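Catálogo Pernik – metadatos de grabaciones de baile y música popular en disco de 45 rpm

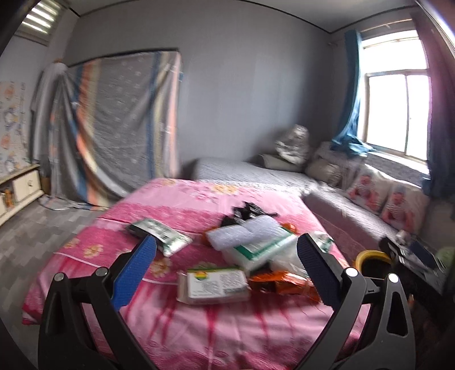
Categoría: Música / Archivos sonoros / Metadatos

Resumen

Pernik es un conjunto de metadatos sobre grabaciones editadas en single de 45 rpm por sellos pequeños y de tirada local. Contiene 4,000 registros, uno por cara de disco. No incluye audio. El conjunto se mantiene dentro del proyecto Bilurier y se distribuye en texto plano, con una tabla principal y tres tablas auxiliares.

Última revisión de esta ficha: martes 28 de junio.

Contenido del paquete

caras.tsv – tabla principal, una fila por cara
sellos.tsv – sellos discográficos y variantes de nombre
interpretes.tsv – intérpretes, grupos y alias
matrices.tsv – inscripciones del surco final, transcritas
CAMBIOS.txt – historial de versiones
LICENCIA.txt – condiciones de uso

Todos los ficheros están en UTF-8, con tabulador como separador y salto de línea de tipo Unix. La primera fila contiene los nombres de campo. Los valores ausentes se representan con una celda vacía; la cadena "s/d" indica que el dato se buscó en el disco y no consta. Conviene no fusionar ambos casos al importar.

Campos de caras.tsv

id_cara: identificador estable. No se reutiliza aunque el registro se retire.
id_disco: agrupa las dos caras de un mismo ejemplar.
cara: A o B, según la etiqueta. Cuando la etiqueta no lo indica se usa el orden de matriz.
titulo: transcripción literal, con las erratas del original.
titulo_norm: forma normalizada para búsqueda, sin diacríticos y en minúsculas.
id_interprete: clave hacia interpretes.tsv. Admite varios valores separados por barra vertical.
id_sello: clave hacia sellos.tsv.
num_catalogo: número impreso en la etiqueta.
duracion: en segundos. Procede de la etiqueta o de la medición, según el campo siguiente.
duracion_origen: etiqueta, medida o vacía.
bpm: tempo estimado. Ver limitaciones.
genero: término del vocabulario controlado.
estado: conservación del ejemplar consultado, de 1 a 5.

Procedencia

Los registros se reunieron en dos campañas. La primera partió de la colección Villa, formada por singles comprados en lotes a gramolas retiradas y a emisoras que cerraban su discoteca. La segunda incorporó fichas mecanografiadas del antiguo distribuidor Wusoto, que no siempre iban acompañadas del disco. De los registros totales, 843 proceden únicamente de esas fichas y no se han cotejado con un ejemplar físico. Se identifican con el valor "ficha" en el campo origen de la tabla de sellos y con el prefijo W en id_disco.

La transcripción se hizo a mano. Las inscripciones de matriz se leyeron dos veces por personas distintas; en caso de desacuerdo se conservan ambas lecturas en matrices.tsv, columnas lectura_1 y lectura_2, sin resolver. La columna lectura_final queda vacía en esas filas.

Vocabulario de género

El campo genero usa una lista cerrada de términos. Los nombres de etiqueta comercial ("ritmo juvenil", "baile moderno" y similares) se han trasladado a genero_etiqueta tal como aparecen. La asignación del término controlado se basa en la escucha cuando había disco y en la etiqueta cuando no lo había. Para los registros con prefijo W el género debe considerarse orientativo.

Un mismo tema puede llevar términos distintos en versiones distintas. No es un error: la clasificación se aplica a la grabación, no a la composición.

Tempo

El tempo se calculó sobre una digitalización de trabajo a 45 rpm nominales, sin corrección de afinación. Se aplicó un algoritmo de detección de pulsos y se revisó a mano una muestra de 500 caras. Los fallos más frecuentes en la muestra son el valor doblado en boleros y baladas lentas y el valor partido por la mitad en piezas rápidas de metro binario. En compases ternarios la estimación es poco fiable y el campo bpm_confianza lleva siempre el valor "baja".

Los pasajes rubato de introducción se excluyen del cálculo. Si la pieza entera carece de pulso estable, bpm queda vacío.

Particiones

Se facilita una partición de prueba de 1,000 registros para quien quiera evaluar sistemas de clasificación o de emparejamiento de títulos. La partición se hizo por disco y no por cara, de modo que las dos caras de un ejemplar caen siempre en el mismo lado. Tampoco se reparten entre particiones los discos que comparten número de matriz – reediciones con otra etiqueta, sobre todo. La lista de identificadores está en el campo particion, con los valores base y prueba.

Limitaciones conocidas

– Las fechas de edición no se incluyen. Las que figuraban en las fichas correspondían a la entrada en almacén.
– Los alias de intérprete están incompletos. Varios grupos de estudio grabaron con nombres diferentes para sellos diferentes y solo se unifican cuando la matriz lo confirma.
– Los créditos de autoría son los impresos. Hay atribuciones dudosas en versiones de temas extranjeros.
– La escala de estado no es comparable entre campañas. En la primera se valoró a simple vista; en la segunda, con escucha.
– La colección de partida favorece la música de baile. No debe usarse para estimar qué se editaba en conjunto.

Cambios recientes

En mayo se rehízo titulo_norm: la versión anterior eliminaba los números romanos al final del título y confundía las partes I y II de una misma grabación. Quien tenga índices generados con la versión previa debe regenerarlos. Se han añadido además las columnas lectura_1 y lectura_2, antes reunidas en un solo campo de texto libre.

Pendiente: revisión de los sellos con razón social duplicada y unificación de los números de catálogo con y sin guion.

Uso y licencia

Los metadatos pueden copiarse y modificarse citando el nombre del conjunto y la versión. Las etiquetas y portadas no forman parte del paquete. La licencia no concede ningún derecho sobre las grabaciones.

Cita recomendada: Bilurier. Catálogo Pernik, metadatos de singles de 45 rpm. Indíquese el número de versión que figura en la primera línea de CAMBIOS.txt.

Correcciones

Las correcciones se envían como fichero TSV con tres columnas: id_cara, campo y valor propuesto. Si la corrección afecta a una matriz, añádase una cuarta columna con la transcripción completa del surco final, incluidos los signos y los espacios. Las propuestas sobre género se acumulan y se revisan con cada versión.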